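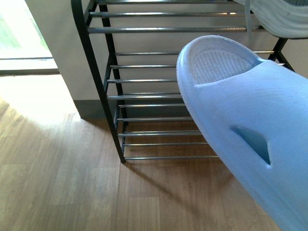
Clinham Youth Boxing Club
Progress report to the Karau Fund, second half of the grant period

Hi all,

I was supposed to get this to you before the end of August and I'm sneaking it in with a few hours to spare, so thanks for the reminder email!

The short version is that we're in good shape. The beginner sessions are full, the ring is fixed, and we have money left in one line and not enough in another (more on that below, I do have a question for you).

Beginners' program

When I wrote last time we had a steady group of kids but the evening slot was half empty. We moved it an hour earlier, to 5:30, and that did it. The bus from the Munteanu side of town gets in at ten past five, and before the change those kids were hanging around with nothing to do and then going home. We now have 50 signed up across both beginner groups, and I've had to start a waiting list, which I hate doing. Twelve-year-olds do not understand waiting lists.

Girls' enrollment is up a lot. We have 20 girls now, and most of them came because a friend came first. I'd love to say it was the flyers. We printed 600 of them and I still have a box and a half under my desk.

Nobody in the beginner groups spars. I know one of your reviewers asked about this, so to be clear: it's footwork, skipping, bag work and pads for the whole first term, and after that a parent or guardian has to sign a separate form before there's any contact at all. We've had one sprained wrist (bag work, bad wrapping) and one bloody nose from a kid who walked into a door. Both are in the incident book and both kids are back.

Competition team

We took 12 boxers to the Drerier Novice Tournament this spring, our biggest team so far. Seven won their first bout and three made it to finals. No titles, but one of our lightweights lost hers on a split decision and I will be arguing about that round until I retire. What pleased me more was how they behaved between bouts — they stayed for everybody's fights, all the way to the last one, and they yelled themselves hoarse.

Two of the older team members have finished the first part of their assistant coach training. They're already running warm-ups for the younger group. One is a natural. The other is getting there and has finally stopped mumbling.

Equipment and the ring

The new canvas and ropes are in. Delivery was five weeks late, so we trained on mats through most of June. Headguards and gloves came on time, but I ordered too many large gloves and had to swap a batch for smalls, and the supplier kept a restocking fee. My mistake, and it's in the spreadsheet under "other."

Money

Equipment came in under budget, even with the fee. Travel is over. The tournament meant two vans instead of one, and gas was more than I'd planned for. Could we move what's left in equipment across to travel? If that needs a form, send it over and I'll fill it out right away.

What's next

The fall term starts in September with a third beginner group, so the waiting list should shrink. I also want to get the team to two away shows before the winter break, depending on your answer about the vans. Receipts and the attendance sheets are in the shared folder. I'm at the gym most afternoons from 3:00 if it's easier to call.

Thanks again for all of it,
Head coach, Clinham Youth Boxing Club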